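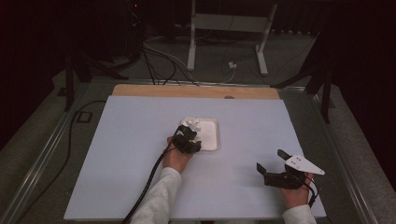 A pair of hand-held grippers at the table, one of them over the tray

Ask the equipment planner at Hekix what she would buy first with a new budget and she answers before you have finished the question. "Tables! Everyone wants to talk about arms, and I love talking about arms, but you can lose a whole month to a table that's the wrong height."

She runs the buying for the Hallemia site, where people use hand-held grippers to record small handling tasks that robot arms will later be trained on. When I visited she had next year's plan open in a spreadsheet of 204 lines, and she was delighted to scroll through every one of them with me.

The grippers come in pairs from Ulell, at £798 a pair. "We started with two pairs and I thought that was plenty," she says. "Then a finger wears down, or a cable goes at the plug, and you've got somebody sitting there with a cup of tea. So now there's always a spare pair on the shelf, and I budget for it from day one. It's the best money in the whole sheet."
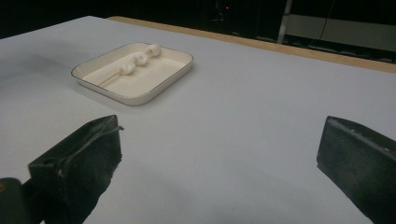 A skewer in the tray, seen from a gripper

Cables have a heading of their own, which made me laugh until she showed me the total. Longer leads, clips, ties, floor covers, replacement plugs – it comes to nearly a third of what she spends on the grippers themselves. "I used to put all that under 'sundries'. Never again. If it has its own line, people ask you about it in the meeting, and then it gets approved."

Then there are the things that get handled. Trays and wooden skewers are cheap enough to buy by the box, and she likes soft, slightly uneven shapes for the practice they give. "You want something that squashes a bit. A perfect cube teaches you about perfect cubes, and how many of those have you got in your kitchen?"

The big decision is the arms. The Holroyd plan, named after the building they hope to move into in July, has room for three. She wants to order one, run it through the summer and only then sign for the others. Her manager would rather have the discount. "We go round and round on it," she says cheerfully. "He's right about the price. But I don't know yet what reach we need, and you can't send an arm back because you measured badly."

Has she any advice for a smaller team with hardly any money? She thinks for a while. "Borrow the first set if anyone will lend you one. Write down every single thing you run out to the shops for. After a few weeks that list is your budget, more or less, and it'll be far better than the one I wrote in my first year – I forgot chairs."

The chairs are on line 19 now. She is still waiting for a delivery date.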